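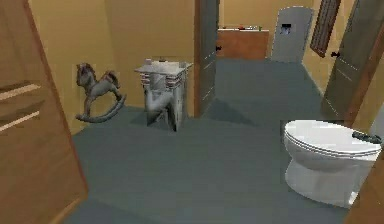 A simulated house from the Joltow course, with doors standing open between the rooms and a rocking horse by the wall.

MEDIA RELEASE
Fri 8 October

Student robotics club opens its simulated house to other schools

The Fatgate Robotics Club has today released Joltow, a set of 41 simulated houses in which secondary students can program a household robot and test it before they work with a real machine.

The houses were built by club members over the past year. Each one has several rooms joined by doorways, and the furniture is placed differently every time. Students write the navigation program at home or in class, and the simulator gives them a score for each run.

"Our members are 38 students and we own only three robots, so the waiting was always long," said Ardalan Bagheri, who coordinates the club. "In the simulation everybody can make mistakes at the same time. A toilet or a rocking horse is a good obstacle, and the students enjoy to choose them."

Two student teams, Ido and Parsa, will present their programs at the club's open evening. Teams from other schools may enter the first Joltow challenge in February – entry is free, with a maximum of five students per team.

Teachers can ask for the course files and the marking guide through the club's enrolment page.

ENDS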